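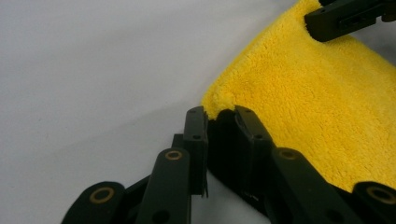
FOR IMMEDIATE RELEASE – March

**Kondico opens its hand-held teaching kit to outside shops, starts with towels**

DRALHOLM – Kondico today opens orders for Remolano, a hand-held gripper kit for showing a robot a job by hand. No code, no pendant. Pick up the gripper, do the task, put it down. The recording goes to the training software and from there to the arm.

First task pack is cloth. Folding, stacking, corner-to-corner work on microfiber towels and similar small goods. It ships with 1291 recorded demonstrations, all of them done by people holding the same style of gripper that customers get in the box.

Cloth was picked on purpose. It sags, it bunches, a corner is never quite where it was last time. Most of the pack is people getting hold of a folded corner between two fingers and keeping hold of it. Slow at first. Faster by the second morning, in our experience, and the recordings from the second morning are the ones worth keeping.

**What's in the kit**

- Hand-held grippers, 2, matched left and right
- Camera mounts, fitted and aligned before shipping
- Charging dock and cables (US plugs only for now)
- Recording software, 2 seats
- The cloth task pack
- Printed quick start guide, plus a longer PDF that is still being edited

Remote control is in there too. Same software, diferent input: an operator at a desk drives the arm directly and the session is saved in the same format as a hand-held one. The two kinds can be mixed in one training set. We suggest hand-held for the bulk of it and remote sessions for the awkward spots, say where the arm can't reach the way a person's wrist can.

**Trial at Ogola**

Ogola, the linen and workwear laundry on the east side of Dralholm, ran the kit on its small-towel line over the winter. Line staff did the demonstrations themselves, 200 in the first batch, between regular shifts. Staff were paid their normal rate for recording time. Feedback from the floor led to a lighter wrist strap and a louder start/stop beep, both now standard.

"The people who fold towels all day know how to fold towels," Kondico said in a statement. "We wanted a tool they could pick up and use before the coffee break."

Ogola is keeping its kit and will move on to aprons next. Bath sheets are on the list but not dated – too wide for the present table setup.

**Known limits**

Dark cloth on a dark table records poorly. Use a pale, plain surface where possible. Wet goods not supported. Finger pads wear and should be checked weekly; spares are sold seperately. Recordings made on pre-release software need converting before use, tool is on the download page.

**Orders and demos**

Orders open at 9 a.m. through the Kondico web store. First units go out in the order received. Pricing on request for schools and training centers.

Demos at the Kondico workshop in Dralholm, afternoons, by appointment. Visitors can record a short session of their own and take the file home. Bring your own cloth if you like, clean please.

**About Kondico**

Kondico makes hand-held and remote teaching tools for robot arms. Based in Dralholm.

**Press contact**

Kondico press desk, Dralholm. Product photos, the spec sheet and loan units for review on request. Loan units are limited, so ask early.

###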